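About Dolter

Dolter helps laundries, textile sorters and garment resale shops plan and buy automation equipment. We do not build robots and we do not take commission from the companies that do. Clients pay us a fixed fee, agreed before the work starts.

We started in Hinby with one client, a linen service that had been quoted for a full folding line and wanted a second opinion. They ended up buying a smaller cell and keeping two of their manual tables. Most of our projects still look like that - a quote on the desk, a budget meeting coming up, and questions the sales brochure does not cover. 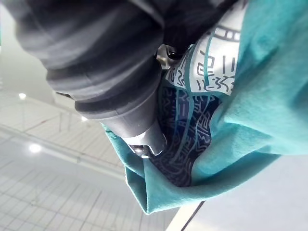

Grippers are usually the smallest line in an equipment budget, and the one we spend the most time on. A hard box is easy to price for. Soft goods change shape every time they are picked up. A piece of teal knit with a printed panel, bunched between ribbed dark fingers, has folds inside folds, and the print disappears into them. If your process needs to read a print or find a hem, plan for that early. We ask clients to set aside 40 of their own garments for trials and to include the awkward ones.

Our test room in Prallwood has 800 square feet of floor space. Since opening it we have completed 115 equipment reviews, for plants with as few as 20 employees. Each review covers purchase price, installation, spare parts, training and floor changes. Larger clients can use Thevar, our planning worksheet, to spread the costs over several budget years.

Visits to the test room are on Fridays, by appointment. Bring your quote and a bag of whatever you handle.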